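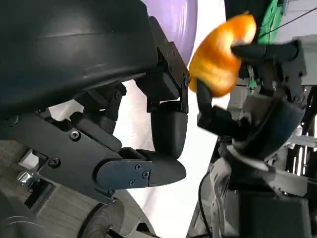

Tuesday, April. Dye bath notes, third run of the walnut on the Furkum fleece. Mordanted 200 g of washed yarn with alum at 12 per cent weight of fibre, left in the pot overnight with the lid on. Guilan wants a brown that goes well down towards black. The first two runs stopped at a tobacco brown. For this one I doubled the husks and soaked them for 3 days before straining through the old pillowcase. Liquor smelled strong and had a skin on it, skimmed off. Yarn in at 39 degrees, brought up slowly to a simmer, held one hour, then left to cool in the bath.

Iron afterdip next. Split the yarn into four skeins, A to D. A had no iron. B and C had a short dip at two strengths. D went in at the stronger one and stayed twice as long. B is a decent dark brown. C is darker but a bit green in daylight, less so under the tube light. D is nearly there, but it feels harsh and I don't trust it for anything next to the skin. Rinsed all four until clear. D took seven changes of water.
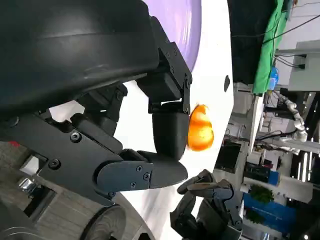

Mekdes says to try a weak tannin bath before the alum next time and keep the iron at B strength. She did it that way on the Zaria cotton and it came out soft. I've enough fleece for two more goes. The Tandier yarn is off the list for now, it felted in the scour.

To do: label skeins properly (string tags, the card ones went to pulp). Cut a length from each for the window, half covered, check in May. Ask Tang whether the husks in the freezer are ours. pH strips have run out. Pot still stained, needs another scrub before anyone uses it for weld.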